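Teaching a bin-picking arm to say "I don't know": how we set up the retry labels

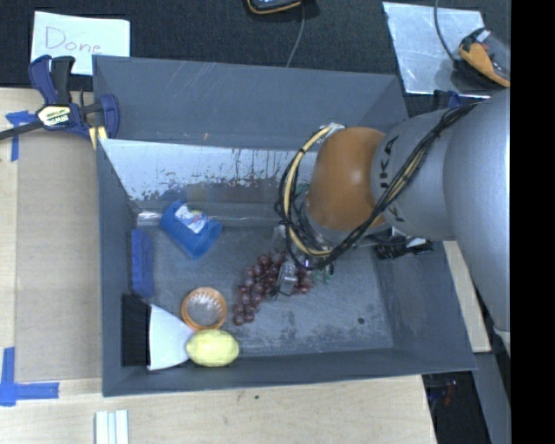

The KUKA arm over the gray bin, with grapes, a lemon and a blue cup in the mix.

I get asked a lot how we did the labeling for the Filcombe grasp runs, so I'm writing it up properly (August 2024 version, the old page is out of date). The idea is simple: the grasp model gives each pick a score, and you let it pass on a pick when the score is too close to call. Getting good labels for "too close to call" is the fiddly bit!

First, clamp your bin. I mean it -- our first batch drifted a little every time the gripper brushed a wall, and I threw all of it out. Tape marks on the table help too.

Next, mix up the objects. Something soft and lumpy like grapes is great, and so is anything that can roll. We used 13 objects per set at Inbridge and swapped the set between sessions.

Now run the arm and log three things for each try: the score, the finger gap after closing, and whether the object made it to the drop spot. I use Rieger for logging, but a plain text file is fine. Our full set came to 203 tries.

Then sort by score and look at the middle. If two tries on the same object have nearly the same score and ended differently, label both "unsure." Don't overthink it, and don't go back and fix labels you feel bad about later (I did, and had to redo everything).

Last, retrain with the third label and set your cutoff on tries the model hasn't seen. With ours, the arm dropped things around 2 times less often, but it was also slower -- it loves to pass on grapes. The folks at Trekusville want to try a second look from a new angle before passing, and I'll add those numbers in September if we get them.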